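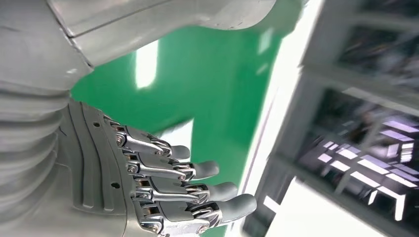
Robot hand from the wrist camera, over the green floor.

Zastance Wrist View: Recording Rules and Data Card

This folder holds wrist camera recordings from a humanoid robot with four-fingered hands, along with the rules we follow when recording, checking and sharing them. The rules came first. We wrote them after an early set had to be thrown out because operators had each set things up their own way. Read the rules before adding anything, even if you have recorded for us before.

Maintained by Efua Sulemana (recording) and Tzu-hsuan Yen (checking and release).

What is in the folder

clips/ – one video per attempt, from the wrist camera only
joints/ – joint positions for the arm and fingers, matched to each clip by name
notes/ – operator notes, plain text, one per session
rejected/ – clips that failed a check, kept with the reason

Most clips were recorded at the Plolthorpe hall. A smaller part comes from the Trajkovski workshop, where the lighting is dimmer and the floor is matte. The site is given in the first line of each notes file. Do not mix sites in one session folder.

Before recording

1. Wipe the camera lens with a dry cloth.
2. Inspect the sleeve at the wrist. If it has a tear, or if a fold has caught under the shell, stop and report it.
3. Move every finger through its full range with no load. Listen for clicking at the knuckles.
4. Check screws and pivots by eye. Do not tighten anything yourself. Loose fasteners go in the notes and the hand goes out of service until Tzu-hsuan has looked at it.
5. Test the stop button. Both of them, if the session has 2 operators.
6. Record 30 seconds with the arm still and the hand open. We use this to line up the joint data with the video.

While the robot is powered

Keep your own hands out of reach of the fingers. The linkages are exposed and the gaps at the outer joints close fast. If something has to be removed from the grip, stop the robot first and wait for the status light to go steady. Asking the person at the controls to "hold it there" does not count as a stop.

One person runs the controls and one watches the robot. The watcher does nothing else, and that includes writing notes. Change places after 40 minutes at most.

Anyone walking in has to be told that recording is on. If they do not want to be recorded, end the clip and delete it before starting again.

Lighting and floors

Glossy floors throw back the ceiling lights, and the reflections move as the wrist moves. Leave them in. Lock exposure at the start of the session and let bright areas wash out if they have to. Auto exposure made the first Plolthorpe clips pulse, and most of those are now in rejected/.

Glass and dark shiny panels are allowed in the background. Pause the clip and look for faces in them before you upload. A face in a reflection is treated the same as a face seen directly.

Checks before release

A clip is released when all of these are true:

- at least part of the hand is in view from start to end
- joint data has no gap longer than 8 samples
- no readable names, screens or badges
- the notes file says how the attempt ended, including failures

Failed attempts are kept in clips/. A dropped object is not a reason to reject. Earlier operators were sorting out the bad grasps on their own, which left a set that looked far better than the robot was.

Known problems

The upper arm covers part of the image in some poses. We have not cropped it out. Motion blur is worse at the image edges, and small objects there should not be labeled unless two people agree on what they are. Finger order in the joint files was reversed in the oldest sessions – use the fix script in Lotus, our loading tool, and do not edit the files by hand.

Changes

September: added the rule on reflected faces. Moved the lens check to the top of the list.
Before that: changes were not logged.

Send corrections to Efua with the clip name and a time in the video. Requests for access go to Tzu-hsuan.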